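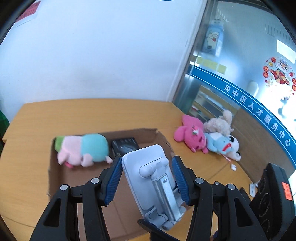 Is the Clarier streaming box worth it if you only want live TV in the living room?
For one TV and a decent internet line, it's fine, but the savings over cable are smaller than the ads make them look.

Clarier Box review, posted 8/1/18

The ad says up to 323 channels. I scrolled the guide with the base package turned on and saw a lot of music stations, shopping, and the same movie network in two time zones. Take those away and you have more or less what Pavton Cable gives me now. Local stations depend on where you live. In Cloltness I got three of the four big networks, and the fourth sends you to its own app, where you log in all over again.

Setup was quick, I'll give them that. Plug it in, type a code on your computer, wait through an update. Picture quality on live sports was good most nights. On Sunday evening it went soft twice in the same ballgame and then came back. Support told me to move my router. My router is on the shelf under the TV.

The remote is the weak spot. No number keys, so getting to a channel means scrolling or talking to it. I asked for the weather and got a movie called Weather. The guide looks like something from 1994 and it forgets your favorites after every update (two so far).

Recording: you get 100 hours, and you can't skip ads on some of the networks. Which ones? The help page doesn't say. I found out by trying.

Now the price. The low number on the front of the package lasts until October if you sign up this summer. After that it goes up, and sports is extra, and so is a second TV. Add it all together and I'd be paying a few dollars less than my Pavton bill, before counting the box itself. I tried the Mellor stick last year and it was slower, but it cost less and had number keys.

If you already own a streaming device, see if the Clarier app runs on it before you buy this. Model 503 is the one I tested. The older one has no wired network port, so check the label.

Two and a half stars. I'm sending mine back.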